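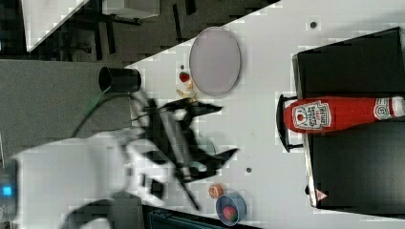

White table, start of the sort. Ketchup on the black box, cup on its side, one strawberry in the bowl and one out.

15/07/2023

Table day. The plan was to settle what counts as a laid breakfast for the Kuruc list, a job I put down as taking the morning.

The gray oval plate stays. I tried the round one again and it takes over the table, and then the bowl has to live down by the bottom edge like a relative at a wedding. The oval leaves room for the bowl, the cup and whatever has come off the plate. It does have a rim just shallow enough for a strawberry to get over, so I've stopped writing "strawberry on plate" in the layout sheet and started writing "strawberry, plate area."

Light-blue bowl: good. Easy to pick out against the white, and small enough that one strawberry looks like a serving. Arif Mandagi wants two in it. Arif is welcome to try two in it.

The black cup will not be missed if it goes. Lying down it rolls, standing up it gets knocked, and against the black box I lose it altogether. Left it on its side by the left edge for the first layout. Cilik sheet says "cup, any state," which covers it.

Ketchup. The Heinz bottle has been on the list since Skernar and I still can't say what it's for at a breakfast of strawberries and a small tan thing that I have down as bread and Arif has down as cracker. We went back and forth on this for longer than it deserved. Entered as "bread/cracker, small." The bottle goes flat on top of the black box when it isn't wanted on the table. Label facing out, please. Last time it went back label down and I spent a while looking for the ketchup while looking at the ketchup.

Holes in the tabletop: I'd like them plugged before September. They are exactly where crumbs want to go, and I got a bit of something out of one with a toothpick that I did not care to identify. Stutberg quoted 14 for a bag of white plugs, minimum order 50 plugs. We do not have anything like 50 holes. Asked if they'd split a bag. No answer yet.

Layout numbers so far: got through 69 of the 139 on the sheet, then stopped for lunch, which was not strawberries.

To do:
- decide bread or cracker (Arif, not me)
- wipe table, including under the plate
- second bowl, same blue if they still make it
- find out who wrote "garnish" against number 69 and what they had in mind
- ketchup: ask again

Left the sheet clipped to the back of the door. Pen is on a string now.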